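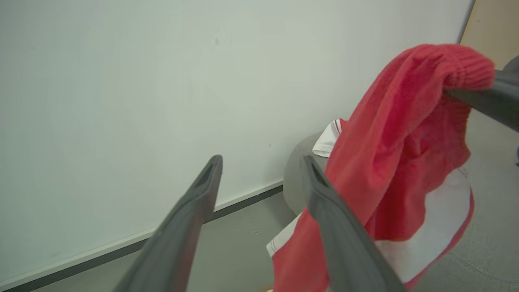

Winter clothing drive: sorting starts this month

Oct 2, 2020

The winter clothing drive is open again at the Trurkville community building on Wendt Street. Last year we gave out 312 pieces of clothing, most of it children's sweaters and coats. This year the boxes put away in August already hold 509 pieces, so the job for the next few weeks is sorting and folding more than collecting. We still need certain items, and they are listed further down.

Nabila Khoo is running the sorting room. She asks that everyone use the same folds, so that a shelf started by one person can be finished by another. Last season we had sweaters folded three or four ways on the same shelf, and families had to unfold half of them to find a size.

Knits. Sweaters, cardigans and anything with a ribbed cuff or waistband get folded and never hung. Hangers leave bumps in the shoulders and heavy sweaters grow an inch or two by the end of the season. Lay the sweater face down, smooth it from the middle out, bring each side in to the center with the sleeve folded straight down along it, then fold up from the bottom in thirds. Turn it over so the neck is on top. Pin the size tag to the neck label with a small safety pin. Please don't use staples.

White and light items with colored trim. These go in a separate bin from the reds and dark blues. We lost several good tops last year when a red sweater bled in the wash and turned everything pink. If a white piece has red piping or a red band at the hem, wash it by itself in cold water with a color catcher sheet. Rosângela Trindade has a box of the sheets and will leave them on the shelf over the sink. If you take laundry home, take a few with you.

Coats. Hang these by size on the rolling rack. Zip them up and check the pockets. Gloves that match the coat go in the right-hand pocket.

Pilling and small repairs. We have two fabric shavers, and they both need to stay in the building. Use a light hand on ribbing. A sweater with a loose button or a small hole goes in the mending basket with a strip of masking tape near the problem. Farah Gunawan empties the basket every week and brings things back ready for the shelf. She has asked for more thread in red, navy and cream, and for buttons of any kind as long as there are at least four alike.

Stains. Check the cuffs, the neck and the front under good light before you fold. The lamp by the window is best for this. If a stain doesn't come out after two washes, put the piece in the rag bag and move on. The animal shelter in Fukberg takes those.

Seats and surfaces. Clothes set down on the seating for a minute tend to stay there, and light knits pick up lint from upholstery. It's fine to drape something over a padded seat while you clear a place on the table, but please move it before you leave. Run the lint roller over both the garment and the seat. Refills are in the top drawer with the tags.

What we need:

Children's sweaters, sizes 4 to 8
Adult cardigans, large and up
Wool or fleece socks, new only
Snow pants, any size
Clear bins with lids
Safety pins, small

What we can't use this year:

Summer clothing
Shoes without a mate
Pillows and blankets
Anything that has been stored in a damp basement and still smells of it

Please wash everything before you bring it. Donations sit in the hall for a few days before anyone opens the bags. Tie the bag closed and write on it what is inside, for example "boys sweaters 6" or "women's coats, mixed." One size to a bag saves a lot of time if you can manage it.

Drop-off is at the side door, mornings from 9 to noon. Ring the bell and leave bags on the bench. Masks are required inside, and we are keeping to four people in the sorting room at once, so sign up for a slot before you come in. The sheet is by the phone in the front office, or you can call Fikri Nair there and he will write you in. Slots run for two hours. The later ones fill up last.

Pickup for families will be by appointment. Nabila Chong is taking the calls and will ask for sizes and any color preferences, then have a bag packed ahead of time. If you are packing, put heavier pieces on the bottom and knits on top, and tape the order slip to the outside. A child's bag should have a coat, two sweaters and socks where we have them. If a size is missing, write it on the slip and leave the slip in the tray so the family can be called when something comes in.

Sweaters that don't fit or aren't wanted can be exchanged at the side door during the same hours. Returned pieces get washed again before they go back out, so put them in the hamper and leave the shelves alone.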